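The Karko student team spent the spring term on bin picking. Their project, Grosach, is entered in the open class at Chiba in July.

"Clear items are the hard part," the team lead said. "The depth reading comes back with holes in it, so the planner has nothing to aim at."

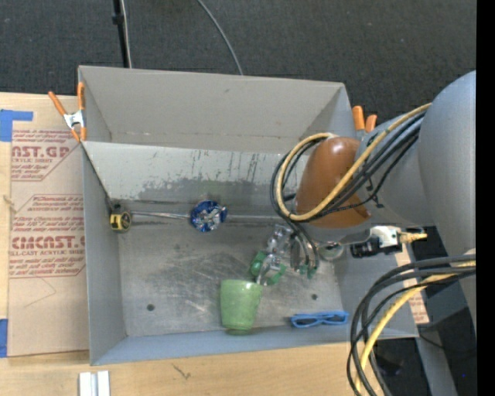 The fix so far is to log every failed pick and retrain on it. The log stands at 1685 attempts. Each test run is 100 picks, with 2 retries allowed per item.

"Glasses we can mostly do now. Cups depend on which way up they land."

Cable routing is next on the list, then a second gripper from Cikico.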